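Verkby Upholstered Bed, Double
Set-up and Care Guide
Section 6: Dressing the bed and daily care

6.1 Before you start

This section applies to the Verkby double bed with upholstered headboard. It assumes that the frame has been assembled and leveled as described in Section 4, and that all headboard bolts have been tightened a second time as described in Section 5.6. If the bolts have not been checked, do that first. They are difficult to reach once the mattress is in place.

You will need:
Mattress, double size
Mattress protector (optional)
One fitted or flat bottom sheet
Sleeping pillows and cushions, as wanted
Blanket or cover

Wash new bed linen once before use. Dark or strongly colored fabrics should be washed separately until the water runs clear. Dye that has not been rinsed out can transfer to a pale headboard cover and may not come out.

6.2 Placing the mattress

1. Remove all packaging from the mattress. Keep the care label.
2. Lift the mattress onto the slats with two people, one at each long side. Do not drag it over the side rails.
3. Slide the mattress toward the headboard until it just touches the fabric. Do not force it. A mattress that is pressed hard against the headboard will flatten the padding along the contact line.
4. Check that the overhang is equal at both long sides.
5. Let a roll-packed mattress expand for 10 hours before putting on the sheet.

CAUTION: Do not lift or move the bed by the headboard. The top edge is padded over a shaped board and is not a handle. Lift by the side rails only.

6.3 Fitting the bottom sheet

1. Fit the two corners at the headboard end first. Slip your hand between mattress and headboard with the palm facing the mattress. Rings and watches can snag the upholstery.
2. Pull the sheet toward the foot end and fit the remaining corners.
3. Smooth the sheet from the center outward with the flat of your hand.
4. If you are using a flat sheet, tuck the headboard end first, then the foot, then the sides.

Note: A sheet that rides up at the corners is usually too shallow for the mattress. Measure the mattress depth with the protector on before you buy a replacement.

6.4 Pillows and cushions

1. Place the sleeping pillows against the headboard first.
2. Place decorative cushions in front of the pillows. Lean them back slightly so that they do not slide forward.
3. Turn cushions with zippers so that the zipper faces down. Metal pulls leave marks on the headboard fabric.

Cushions with printed motifs should be washed inside out at the temperature given on their own label. The instructions for the headboard cover in 6.6 do not apply to them.

CAUTION: Remove pillows and decorative cushions if the bed is used by a very young child. Follow the advice of your health care provider on safe sleep.

6.5 Clearing the bed

Clear the bed each day before smoothing the sheet. Clothes and loose covers hold moisture against the mattress and should not be left on it for long periods.

1. Pick up all loose cloths and covers. Shake them out away from the headboard.
2. Fold what will be used again that day and place it at the foot end. Put the rest in the wash.
3. Check the far edge of the mattress, where small items are easily missed.
4. Smooth the sheet and return the pillows and cushions to their places. 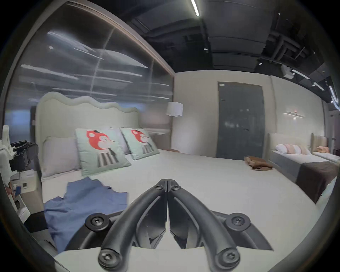 Fig. 6-1. Double bed before clearing, with loose cloths on the sheet and two cushions at the headboard.

Note: Start with the side farthest from you. Leaning across a sheet that has already been smoothed will crease it again.

6.6 Care of the headboard

The cover is fixed and cannot be taken off for washing.

Weekly: Vacuum with a soft brush attachment at low suction. Follow the line of the top edge and work down.

Spills: Blot at once with a clean white cloth. Do not rub. If a mark remains, use a cloth dampened with lukewarm water and mild soap, working from the outside of the mark to the center. Test first on the back of the headboard, near the floor.

Drying: Leave the area to air dry. Keep pillows away from it until it is fully dry – overnight in most rooms.

CAUTION: Do not use bleach, solvent cleaners or a steam iron on the headboard. Keep the headboard at least 60 cm from radiators and other heat sources.

6.7 Maintenance intervals

After the first month: Retighten the side rail bolts.
Every three months: Rotate the mattress head to foot, unless its label says otherwise.
Every six months: Check the slats for cracks and the headboard bolts for play. Replace damaged slats before using the bed again.

For spare slats and bolts, quote part group 76 and the number printed on the label inside the left side rail.

Section 6 revised 10th May. Text: Sang Mai. Technical check: Radomír Koubek.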